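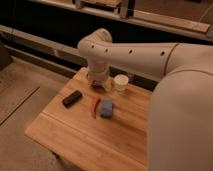 »Beim ersten Saturn habe ich laut gelacht«

Die Teleskopwerkstatt Trelletti liegt in einem Hinterhof, drei Stufen runter, und wer um 17 Uhr klingelt, muss damit rechnen, bis nach Mitternacht zu bleiben. Der Gründer schleift dort Spiegel für Newton-Teleskope, und er redet so gern darüber, dass der Kaffee kalt wird.

Angefangen hat er mit einem Bausatz von Dukton, 137 Millimeter Öffnung, wackliges Dreibein. »Ein furchtbares Ding, und ich habe es geliebt!«, sagt er. »Beim ersten Saturn habe ich laut gelacht, mitten im Garten. Der Ring stand da wie ausgestanzt.«

Heute ist sein Standardmaß 200 Millimeter. Warum so bescheiden? »Weil man den noch allein zum Auto trägt. Ein großes Teleskop im Keller sieht gar nichts.« Den Rohling schleift er von Hand, dann kommt die Politur mit Pech, und zwischendurch wird immer wieder gemessen. Für seinen letzten Spiegel hat er 17 Abende gebraucht, die Parabel war erst beim dritten Anlauf so, wie er sie haben wollte.

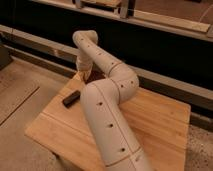

Roboterarm über einem hellen Holzbrett.

Und die Fotografie? Da winkt er erst ab und holt dann doch die Festplatte. Eine gekühlte Kamera von Inow hängt inzwischen an seinem Eigenbau, dazu ein Komakorrektor von Robles, den er gebraucht gekauft hat. »Ich wollte das nie. Und dann saß ich im März vor dem Rechner, hatte 2587 Einzelbilder vom Mond und habe mich gefreut wie ein Kind.« Die meisten davon hat er aussortiert, die Luft war zu unruhig (er zeigt trotzdem gern her, wie die Krater darin tanzen).
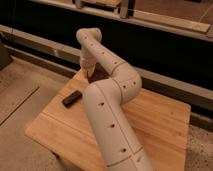
Der Arm ist am Ellbogengelenk stark abgewinkelt.

Anfängern rät er zum Fernglas und zu viel Geduld beim Auskühlen. »Das Rohr eine Stunde vorher raus, Deckel drauf, und in der Zeit was essen. Dann erst beurteilen, ob der Spiegel was taugt!« Als Nächstes will er einen Reise-Dobson bauen, der ins Handgepäck passt. Die Zeichnung hängt schon über der Werkbank, nur über den Fangspiegelhalter streitet er noch mit sich selbst.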